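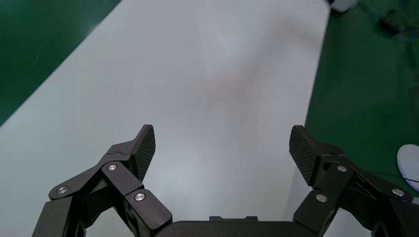 White surface with glossy dark green on both sides

Soft opening (restaurants)

A soft opening is the stretch of days when a restaurant serves real food to real people before it tells the general public that it's open. I've been keeping this entry for a while now and I still get asked whether it's the same thing as a friends-and-family night. It's close, but I treat them separately, and I'll get to that.

Other names

You'll hear "preview," "shakedown" and "dress rehearsal." Some owners say "quiet opening," which usually means the door is unlocked and there's no sign yet. I stick with soft opening, as it's what most servers I've worked with call it.

How it works

The kitchen runs a short menu, often only part of what it plans to sell later, and the dining room takes fewer bookings than it has seats for. Guests may pay full price, pay half, or pay only for drinks and leave a tip. My own favorite setup was at Cloratitz, a dumpling house where you were handed a card with four dishes already circled and that was your dinner, no swaps (I got the cabbage one, and I'd happily have it again!).

Most soft openings I've been to lasted between three nights and two weeks. Longer ones do exist. Julex, a wine bar with a tiny kitchen in the back, kept calling itself "in preview" from spring until October, by which point the regulars had regulars.

Friends-and-family nights

These come first, when there's going to be both. The guest list is invited, the food is generally free, and everyone is very nice about the soup being late. A soft opening can be open to anyone who happens to walk by, and strangers are a lot less forgiving — good practice for the staff, if a little rough on them.

What gets tested

Mostly timing. A dish that's easy to cook once can fall apart when six tables want it together. Ticket printers jam, the host stand turns out to block the path to the restrooms, and somebody finds out that the booth in the corner has no light at all. At Arnardóttir, a bakery that added dinner service, the ovens were fine but the plates were too wide for the pass. They switched to bowls for the first month and I thought the fish stew was better for it.

Costs

It's expensive to do. Food goes out cheap or free while wages are paid in full. The owners of Sisimance, a seafood counter, once showed me their sheet from one preview night, and the food alone had come to $965, before anybody on the floor was paid. They still did a second night and cut the crab.

Reviews

There's a long-running argument over whether it's fair to review a place during its soft opening. Plenty of critics wait a few weeks. Online reviewers mostly don't, and I've read some very cross paragraphs about a missing dessert menu. My own habit is to write down what I ate and keep my opinions on service to myself until I've been back — you may feel differently if you paid full price.

See also: Pop-up restaurant; Prix fixe; Staff meal; Tasting menu

Last updated 10 Sep 2024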